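Promoting Small Shows, handout 4: your first night

Okay, so last time we got as far as picking bands. I promised I'd go through the money and the running order, and I'm going to use the first show I ever put on as the guinea pig, mostly because I still have the spreadsheet (and the scars). It was a January show, two bands, Gesum and Kisia, in an upstairs room called Skondar that held more people than it should have.

Start with the room. Before you promise anybody a slot, get the hire fee, the curfew and who pays for the sound engineer in writing. I had all that in a phone call, and you can guess how well I remembered it!

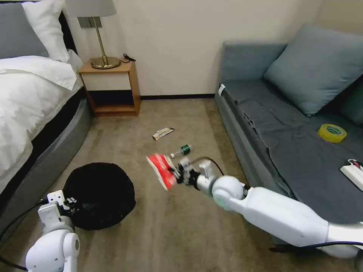
Then do your split. I offered the bands a share of the door after costs, which sounds generous until you list the costs. Posters, engineer, the person on the door, strings for the guitarist who forgot his. Write every one of them down and show the bands the list before the night, so you're all looking at the same sheet when the cash comes out.

We took $3,974 over that first run of 5 shows. It looks lovely on paper, and most of it was already spoken for.

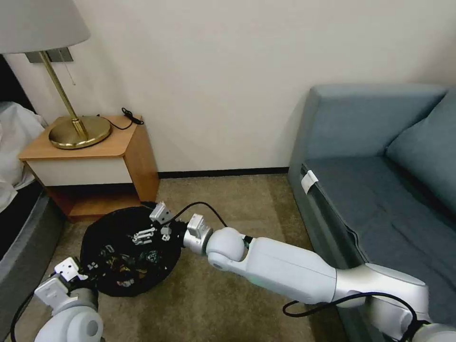 Running order next. Work backward from curfew. If the music has to stop at 11 pm, your headliner is on at 10, changeover starts at 9:30, and the opener gets from 9 until then. Doors at 8. Nour Hakim, who played drums in Kisia, taught me to ask early about sharing a kit (bring your own snare and cymbals), and it saves you a huge amount of fiddling about on stage.

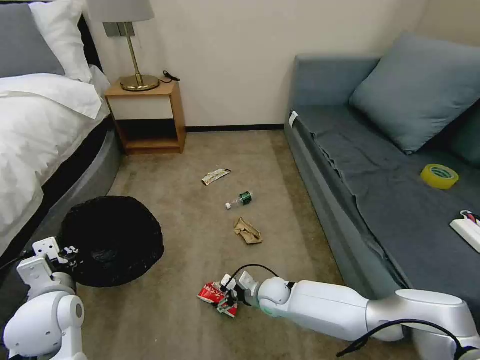 What if the opening band turns up late?
Cut their set and leave the headliner's start time alone. Tell them as soon as they walk in, and be nice about it.

For next class, draft a one-page deal sheet for a made-up show at Halvorsen, the practice venue we've been using all term. Two bands, one engineer, $4 off for students. Bring a printed copy, we're swapping them around and haggling!
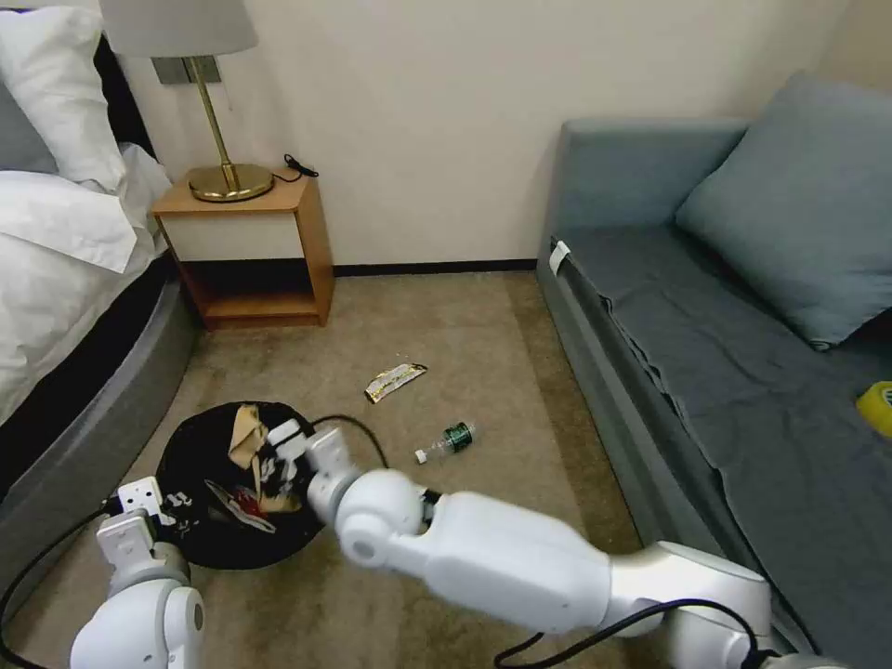 Bed, nightstand and lamp.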